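3.2 Anordnung der Gegenstände

In diesem Abschnitt betrachten wir das Ankleiden von Stofftieren. Die Aufgabe gehört zur Gruppe der weichen Gegenstände in der Sammlung Wurkville, die wir im August um 15 Einträge erweitert haben. Der Bär und sein Kleidungsstück bilden einen Eintrag, obwohl es 2 Teile sind. Abbildung 4 zeigt den Bären ohne Pullover; der rot-weiß gestreifte Strick liegt links von ihm, und vor der hinteren Wand steht ein dunkelgrauer Koffer.
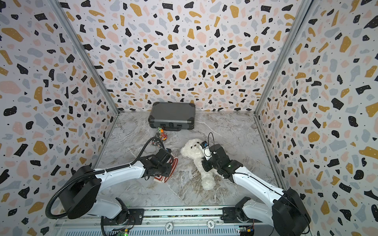

Diekmann

Abbildung 4: Weißer Teddybär und gestreifter Strick auf der Arbeitsfläche.

Für das Ankleiden ist das lange Fell die größte Schwierigkeit. Es vergrößert den scheinbaren Umfang der Arme, sodass man die Weite der Ärmel leicht falsch einschätzt. In der Gruppe Sandard, die nur kurzhaarige Stofftiere enthält, tritt dieses Problem kaum auf. Außerdem bleibt das Fell an den Maschen hängen, wenn der Strick über den Bauch gezogen wird.

Als angekleidet gilt der Bär, wenn der Kragen um den Hals liegt und der Saum den Rumpf umschließt. Die Lage des Kopfes wird nicht bewertet. Der dunkelblaue Aufnäher mit den kleinen weißen Flecken dient uns als Merkmal für die Vorderseite, weil die Streifen allein dafür nicht ausreichen.
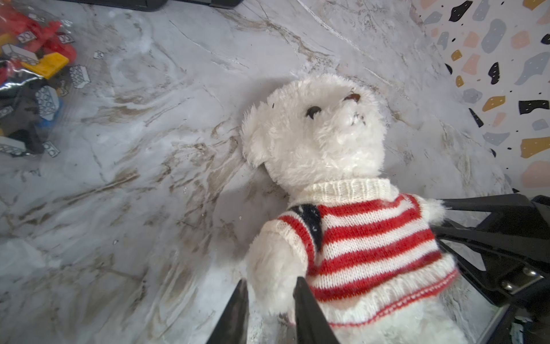
3.3 Bewertung der Kleidungsstücke

Der Sitz wird nach einer Skala beurteilt, die wir aus der Vorarbeit Clovham übernommen haben. Ein verdrehter Saum führt zu einem Abzug, ein umgeschlagener Kragen ebenfalls.

Zuletzt aktualisiert: 10. November 2021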